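How to Find Out If a Robot Sweeper Can Handle Your Paving

I get asked all the time if a machine can take over the outdoor sweeping yet. My lazy reply is "kind of, try it and see," but trying it and seeing is a real skill, so I finally wrote down how I do it! Everything here comes from two seasons of testing sweepers on paved paths, mostly the Tallska and more lately the Gumik, plus a lot of walking behind them with a broom (wear good shoes).

You'll need the sweeper, a hand broom, a flat shovel, a bucket, sidewalk chalk and a kitchen scale you don't mind getting gritty.

Step 1. Walk the path first. Do it slowly and look at the edges, because the middle of a path almost never gives a sweeper any trouble. I'm looking for soil that has spread in from the side, plants hanging over the curb, and sticks. A long thin stick is my least favorite thing in the world. The brush grabs one end, the other end swings around, and then the whole machine sits there beeping at you.

Step 2. Pick your test patch. Choose the worst part! I know it's tempting to start on the nice clean stretch, and the sweeper will look fantastic there, but you haven't learned anything. Chalk a line on the pavers where the sand starts and another where it ends. 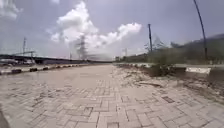

Can a robot sweeper clear sand off block paving without any help?
Thin, dry sand is well within reach for most of them now, but deep or damp piles still need a person with a shovel first, and the joints between blocks usually need a second pass.

Step 3. Pull the big stuff by hand. Sticks, clumps of weeds, anything longer than your hand. Some people call this cheating. Theerawat Thammasiri, who got me into all this back in May, leaves everything where it is for the first run so he can see what stops the machine. If you have the patience for that, go for it. I don't, so I pick up the sticks.

Step 4. Knock down the thick part. Use the flat shovel to skim the sand until you can just see the tops of the blocks. Dump what you take off into the bucket and weigh it, then write the number down before you forget. (I always forget.)

Step 5. Set the sweeper to its slowest speed and run it along the curb, with the brush side toward the curb. Painted curb blocks can confuse some of the camera-guided models. My Gumik used to slow down at every change from dark to light until I switched it over to distance sensing only. It's buried in the menu under Edge Follow, so keep scrolling!

Step 6. Empty the bin and weigh that too. On my last good run I got 1000 grams out of the bin on the first pass and 111 on the second, and that told me a third pass wasn't worth the battery. If your second number is still close to your first, go back to Step 4 and skim some more.

Step 7. Check the joints. Drag the hand broom across them and see what comes up. This is where I'm still disappointed, to be frank. The spinning brushes do a lovely job on top and leave a packed line of grit in the gaps. The stiffer Irkovum brush helps a little, though it wears down fast on concrete.

So is the chore gone? For me, partly. I still do the shoveling, the sticks and anything growing over the curb, and the machine does the boring back and forth. I'll take that deal most weeks! If your path is fairly clean to begin with, you might only need to step in after a windy spell.

Next I'm going to try the Thongdee side brush, once I work out which of the two mounting kits fits. The box says both.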